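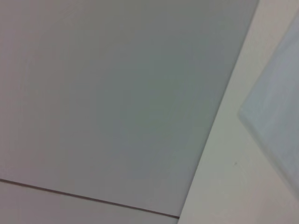

Press Information No. 41 / page 1

Sostance presents a new series of plain matte panels for home and workplace

Lurkholm — The surface maker Sostance is pleased to announce that its new panel series, named Storncombe, will be available to furniture workshops and kitchen fitters from June. The series consists of smooth panels in a single quiet gray, without print and without pattern, for use as table tops, cupboard sides and wall covering.

The company has worked on the new series for 23 months. In this time it received many letters from fitters who asked for a surface that is calm for the eye and does not show a repeated drawing when several panels are placed next to each other. With printed panels this is a common difficulty. The customer sees the same mark again and again, and after that he cannot stop seeing it.

The gray of Storncombe is neutral, but it is not a dead color. In one part of a panel it can look slightly cool, almost with a little blue and green inside, and near a border it can look warmer, closer to mauve. Customers who visit our showroom sometimes ask if two different grays were used. It is one gray only, and we advise everybody to look at a sample in their own room, in the morning and again in the evening, before they place an order.

Special attention was given to the joint. Where two panels meet, Sostance recommends to leave a narrow dark line and not to fill it with a gray paste. A thin line in dark brown-gray is honest to the construction and gives a clear drawing to a large surface. It must however be straight. For this purpose each delivery contains a paper guide with the correct distance, and the fitter is kindly asked to read it before the first cut is made.

The panels go well beside light walls and light floors. Against an off-white surface the long edge of the gray is easy to see and gives the room a clear direction. In small kitchens we suggest to use the gray only on the worktop and to keep everything around it pale. In larger rooms it can also continue on the wall behind the table.

The first larger order was completed this spring for the Sheehan reading rooms in Lurkholm, where 81 work tables received a new top. The old tops were brown and had become very different from each other during the years. The tables themselves stayed in use — only the tops were changed, and the legs were cleaned and tightened. In total 372 panels were cut for the tables and for the low shelves along the windows. The pieces which remained after cutting were given to the school workshop in the same street.

For daily care a soft cloth and a little warm water are enough. Sostance asks users not to clean with powder or with a rough sponge, as a matte surface can become shiny in the places where it is rubbed too much. Such a shiny place cannot be made matte again at home.

Samples in the size of a postcard can be ordered without cost by workshops, architects and private persons. Please write in the order if the sample is for a horizontal or a vertical use, so that we can add the right fitting sheet.

The showroom in Lurkholm is open on working days until five in the afternoon. During June it will be open also on Sunday, from ten in the morning, and visitors may bring a door or a drawer front from home to compare the colors.

Contact for press and orders of samples: Sostance, press desk, Lurkholm. Reprint of this text is free of charge. We would be thankful to receive one copy.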